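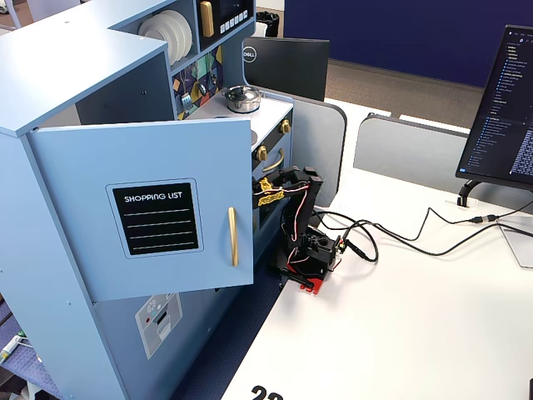 4.3 Gedenkseite anlegen und freigeben

Dieser Abschnitt richtet sich an Bestattungsinstitute, die das Modul Vasavura der Verwaltungssoftware Branero einsetzen. Voraussetzung ist ein angelegter Sterbefall mit dem Status »Auftrag erteilt«. Die Rechte zur Freigabe vergibt die Institutsleitung (siehe Abschnitt 2.1).

1. Öffnen Sie den Sterbefall und wählen Sie im Register »Angehörige« die Schaltfläche »Gedenkseite anlegen«.

2. Prüfen Sie die übernommenen Angaben. Name, Geburtsname und Lebensdaten stammen aus dem Stammblatt und können auf der Gedenkseite selbst nicht geändert werden.

3. Tragen Sie den Text der Traueranzeige ein. Das Feld fasst 2490 Zeichen einschließlich Leerzeichen. Überzählige Zeichen werden beim Speichern ohne Rückfrage entfernt.

4. Erfassen Sie Ort und Uhrzeit der Trauerfeier. Bei einer Beisetzung im engsten Kreis setzen Sie das Häkchen »Termin nicht veröffentlichen«. Der Termin bleibt dann nur im internen Kalender sichtbar.

5. Laden Sie unter »Bilder« das Titelbild und bei Bedarf weitere Aufnahmen hoch. Je Gedenkseite sind 44 Bilder zulässig. 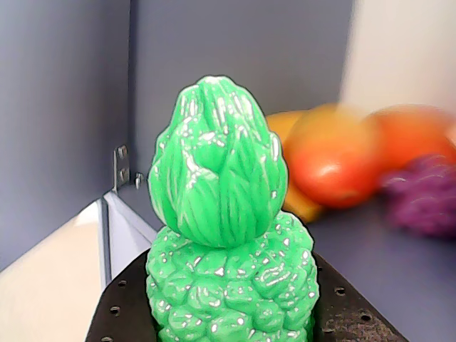
Ananas aus grünem Kunststoff, Nahaufnahme

Hinweis: Das Titelbild wird automatisch auf das Hochformat der Vorlage »Durrani« zugeschnitten. Verschieben Sie den Ausschnitt, bis die Vorschau dem Wunsch der Angehörigen entspricht – eine nachträgliche Korrektur setzt die Freigabe zurück.

6. Legen Sie fest, ob Kondolenzeinträge sofort oder erst nach Prüfung erscheinen. Voreingestellt ist die Prüfung durch das Institut.

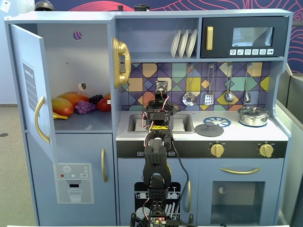 7. Versehen Sie jedes Bild der Gedenkseite mit einer Bildbeschreibung. Sie wird von Vorleseprogrammen ausgegeben und sollte etwa 100 Zeichen umfassen. Benennen Sie sachlich, was zu sehen ist, zum Beispiel »Hellblaue Spielküche, im geöffneten Fach eine Banane, Trauben und eine Tomate«. Persönliche Widmungen gehören in das Feld »Bildunterschrift«.

8. Senden Sie den Angehörigen über »Entwurf übermitteln« einen Zugang zur Ansicht. Der Zugang erlischt nach 6 Tagen und kann einmal verlängert werden.

9. Wählen Sie nach schriftlicher Zustimmung »Freigeben«.

Achtung: Mit der Freigabe wird die Seite an den Anzeigendienst Clondance übertragen. Ein Widerruf ist dort gesondert zu beantragen. Das Löschen des Sterbefalls in Branero entfernt die bereits übertragene Anzeige nicht.

Zur Verwaltung der Kondolenzeinträge siehe Abschnitt 4.4.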